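Budgeting a second bimanual cell: what gets forgotten?

Posted in Equipment and Purchasing
May 25, 2024

Lingyun Zou

I have to submit an equipment plan for a second manipulation cell and would like a check on the line items before it goes in. The first cell was bought piecemeal over two budget years and the records are poor, so I can't just copy the old total.

Planned use is handling of soft and irregular objects, mostly plush and fabric items, with a person working at the far side of the table during sessions. Two arms, a wrist camera on at least one of them, and a multi-finger hand on at least one. The table will be an aluminum extrusion frame with a solid top. Room is already assigned and has power on two walls.

What I have so far:

Arms, 2, with controllers
Hand, 1, with wrist adapter
Wrist camera and mount
Workstation and monitor
Extrusion frame and top
Backdrop and stands
Handheld teleoperation device
Cables, clips, brackets (one line, lump sum)

Specific points I am unsure of:

Whether to buy the frame as a kit or cut stock and assemble it here. The Pirnbridge kit is quoted at 536 dollars without the top. Cut stock is cheaper on paper.

Whether a spare hand belongs in the first order or in next year's maintenance budget.

How much to put against the lump sum line. I have 135 dollars in it now and suspect that is low.

Lead time matters. Orders have to be placed before the end of June or the money goes back.

Paora Nepia

I run purchasing for a lab with a similar layout. Taking your points out of order.

Lump sum line: 135 dollars is low. That covers cable clips and a bag of T-nuts. It does not cover brackets for the camera, strain relief at the wrist, longer USB and power leads, or the one adapter plate that has the wrong bolt circle. Break the line up. Reviewers cut lump sums first, and a list of parts with unit prices tends to survive. Put the wrist cabling on its own line. It flexes every cycle and it is a consumable. If you are routing it outside the arm, allow enough slack for full travel at the elbow and wrist, then order a second set in the same length on the same purchase order.

Frame: buy the kit if nobody in your group owns a saw that cuts extrusion square. We cut our own the first time and the ends were off enough that the corner brackets pulled the rails out of line. The price difference went into shims and labor. If you do have the saw, cut stock is fine. Either way, specify the profile and slot width in the plan. Mixed slot sizes in one room mean two sets of every nut and clip.
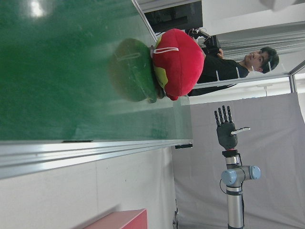

The top deserves more attention than it normally gets at the quoting stage. A glossy surface throws glare back at a wrist camera under ceiling lights, and the glare moves as the arm moves. Ask for a matte sheet sample before you commit, and look at it through the camera you plan to mount. Color matters as well. If your objects include green parts, a green top will cost you contrast on those parts and you will pay for it later in segmentation. We ended up ordering a second top from Wihongi, a flat gray one, and it bolts to the same frame. If you can only buy one, buy the gray.

Backdrop: cheap, and worth having on its own line so that it is not dropped. Cloth creases in the bag and stays creased. Add a clamp set and budget an hour with a steamer, or get a rigid panel. Check the stand footprint against the arm's reach before ordering. Stand legs stick out farther than the catalog drawing suggests.

Spare hand: I would not put a full spare in the first order. Order spare fingertips and one spare finger module if the vendor sells them separately. Gastamen lists fingertips in packs of 8. Fingertips wear on fabric, and a straight finger that catches the table edge is the usual failure. Ask the vendor in writing for the repair turnaround. If it is longer than you can sit idle, then the spare hand goes in and something else comes out.

Things I do not see on your list at all:

Emergency stop for the person at the far side, separate from the operator's
Floor anchors or ballast for the frame
Extended warranty on the controllers
Shipping and import charges
Storage bins for the objects
A support arm or strap for the handheld device

The last one sounds minor. Someone holding a device with cables on it for a full session will want the weight taken off, and if you do not buy a support they will build one out of whatever is on the shelf.

For the June deadline, place the arm and hand orders first and separately. One delayed item on a combined order held up our whole invoice, and finance treated the lot as not delivered.

Clitura

Kit. Don't cut your own.

Also get the monitor on an arm that mounts to the wall and not to the table frame. Ours was on the frame and it shook every time the robot stopped fast. Forget what the arm cost, it wasn't much.

Lingyun Zou

Thanks both. I have split the lump sum into cabling, brackets and fasteners and moved to the kit. Spare hand is out for now, fingertips and a finger module are in. I had not considered the second emergency stop and that has gone to the top of the list. Still waiting on a written repair turnaround from the hand vendor. Will ask for the matte sample with the frame order.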